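Why do football teams play home and away?

By Zübeyde Bozkurt

I used to wonder about this every time my mum drove me to a match miles from our house. Why couldn't they all just come to us?

Well, playing on your own pitch helps! You know where the muddy bits are, you haven't been stuck on a coach, and most of the crowd is cheering for you. So in a league, each pair of teams meets twice, once at each ground, and then it's fair.

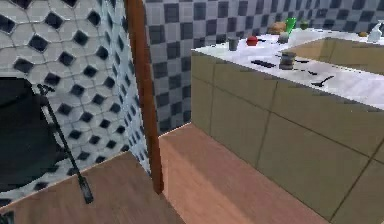 Let's say Jurkport play Pakzad in October. Jurkport are at home, so Pakzad do the travelling (80 miles, poor things). When they meet again in May, they swap over and Jurkport get on the coach.

Cups can be different. In lots of cups you only play once, and the home team is picked by a draw, with numbered balls pulled out of a bowl or a bag. I love watching that bit! 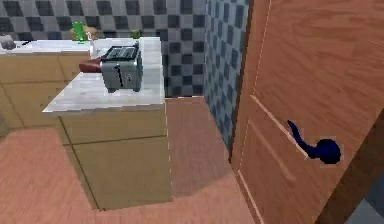
And the final? That's often at a neutral ground, a place that doesn't belong to either team. Both sets of fans have to travel, so bring sandwiches.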